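Home > Forums > Arms & Grippers > Teleop and Datasets > New posts | Log in

Wrist cam only, how many demos before you stopped?

gadby_bench
Hi all, long time reader. I'm collecting teleop demos for a small pick task on my bench arm and I'm stuck on when to quit. I've got 144 episodes so far, all wrist camera, no overhead view. The policy trains fine and then does this dumb thing where it hovers over the part and just sort of thinks about it. Forever. Sometimes it closes on air. I've been moving the board a little between episodes, but I suspect I'm being lazy about it. Do I keep going or did I mess up the recipe?

Tiago Brandão
Hover usually means your demos hover. Do you pause before you close? I did that for my whole first batch without noticing, because I was lining things up with my eyes and not with the leader arm. The policy copied my nerves. Can you post a frame from right before the grasp?

gadby_bench
Ugh, yes, I probably do pause. Grabbed one from this afternoon's set:

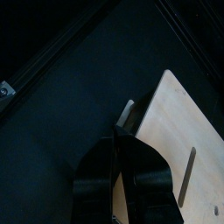

Wrist view near the grasp, board on the navy work surface, small gray part just past the fingertips

The thing I'm after is the light gray piece with the rounded top, next to the dark block. The board is at an angle on purpose, I turn it a bit every few runs.

farooqui_fan
Okay, so I'm going to disagree with everybody in advance and say it's the lighting. Look how dark it gets along that edge of the board. The block is black or close to it, your fingers are black, and the only thing that stands out there is the gray part. Once that right finger moves over it, what is the network supposed to look at? I'd put a cheap lamp on it and redo a small batch before touching anything else.

Tiago Brandão
Nah. A lamp won't fix a pause. I can find the part in that picture in half a second and so can a decent encoder. Trim the idle frames and retrain, it costs you one evening. If it still hovers, then go buy a lamp.

todasari
Both of you are skipping the obvious question, which is how varied the starts are. My first set was 99 episodes and the arm came in from the same side in pretty much every one. Looked gorgeous on replay! Then I bumped the table and it was useless. I ended up doing 9 board positions and starting the arm from somewhere different each time, and that did more for me than piling on episodes.

gadby_bench
Guilty on the starts too. I have a home pose and I always go from home. It's just easier on the wrist (mine, not the robot's).

farooqui_fan
I'll give you the starts. But I still say light. I had a Gendano set with almost 982 clips in it and the grasps in shadow were the bad ones, every single time I went back and looked. More data didn't help a bit.

Tiago Brandão
Did you trim the pauses in that set?

farooqui_fan
...some of them.

todasari
lol

gadby_bench
All right, here's my plan. Tonight I cut the idle frames out of what I have and retrain on exactly the same episodes, so at least I change one thing at a time. Then a new batch with mixed starts, and I'll try the lamp on half of it so farooqui_fan can sleep. Should I throw out the old episodes or mix them in?

todasari
Mix them, but keep a copy of each set by itself. I merged mine in February and never could pull them apart again.

Tiago Brandão
I'd throw them out, personally. Bad habits stick around. But try the trimmed run first, you might not need to decide.

gadby_bench
Trimming now. Will post the loss curves and a replay when it's done.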